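How to Apply for a Supported Tenancy with Padine Housing

This guide explains how to apply for a supported tenancy and what happens at each stage. It is written for people who are homeless or at risk of becoming homeless, and for the relatives, advice workers and health staff who may be helping them. Padine Housing currently manages 586 supported homes across the Emura and Takeda districts.

A supported tenancy is an ordinary tenancy with regular help attached. Tenants have their own front door, pay rent and hold the same legal rights as other Padine tenants. A support worker visits by agreement to help with matters such as budgeting, benefits, health appointments and settling into the area.

Before you begin

You may apply if you are aged 18 or over, have no settled home, and have a support need that makes it hard to keep a tenancy without help. You do not need to have slept rough. People staying in hostels, hospitals, temporary accommodation or with friends may all apply.

Please gather the following:

Proof of identity, such as a passport, driving licence or birth certificate
Proof of income or benefits for the last two months
The name of any professional who knows your circumstances
Addresses for the past three years, including hostels and temporary stays

If you do not have proof of identity, apply anyway. The Access Team can help you to order replacement documents and will hold your application open in the meantime.

Step 1: Complete the referral form

The referral form is available from any Padine office and from the front desk at the Jandovix Centre. You can fill it in yourself or ask someone to do so for you. If another person completes the form, you must sign the consent section on the last page. We cannot share information with your doctor, probation officer or social worker without it.

Answer the section on support needs as fully as you can. Applicants sometimes leave out past difficulties, such as rent arrears or an earlier eviction, for fear of being refused. Arrears do not rule you out. We ask about them so that a repayment plan can be put in place before the tenancy starts.

Step 2: Attend the assessment meeting

Once the form has been checked, the Access Team will write to you with a meeting time. Wakana Sekiguchi, Access Manager, oversees all assessments and can be contacted if the time offered is unsuitable. Meetings usually last an hour and may be held at an office, at your current accommodation or by telephone.
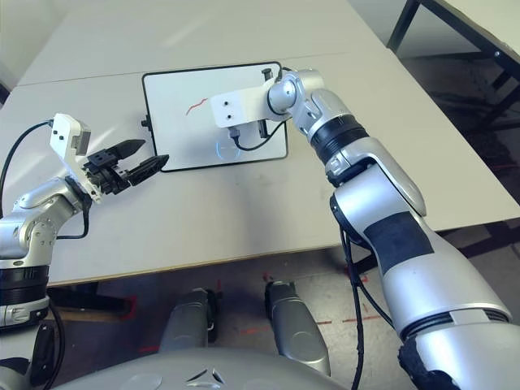 You may bring a friend, relative or advocate. Interpreters are provided free of charge – please tell us which language you need when you confirm your attendance. The assessor will ask about your health, your income, the areas where you feel safe and the kind of help you would find useful. You may decline to answer any question, or ask for a break.

Step 3: Wait for the panel decision

The allocations panel meets twice a month. It is chaired by Cor Declercq and includes a representative of the district health service. The panel considers the urgency of each case, the level of support required and the homes likely to become vacant.

You will receive the decision in writing. If you are accepted, your name is placed on the waiting list under one of three bands:

Band A: urgent need, including people leaving hospital with no address
Band B: people in hostels or temporary accommodation
Band C: people at risk of losing their present home

Last year the panel considered 1,395 applications, and demand remains well above the number of vacancies. Please tell us promptly if your address or telephone number changes. Offers made to out-of-date contact details may lapse.

Step 4: View the property and sign

When a home becomes available, a housing officer will arrange a viewing. You have 2 working days after the viewing to accept or decline. One refusal will not affect your place on the list. A second refusal without good reason may lead to a review of your band.

At the signing appointment you will be given the tenancy agreement, a support plan and the keys. The officer will read through the agreement with you and can help you to claim housing costs on the same day.

If you disagree with a decision

Write to Renji Fujimoto, Reviews Officer, at the Takeda office within 21 days of the date on your letter. State which part of the decision you believe is wrong and enclose any new evidence. The review is carried out by staff who took no part in the original decision, and you may stay on the waiting list while it is under way.

Large-print and translated copies of this guide are available on request from any Padine office.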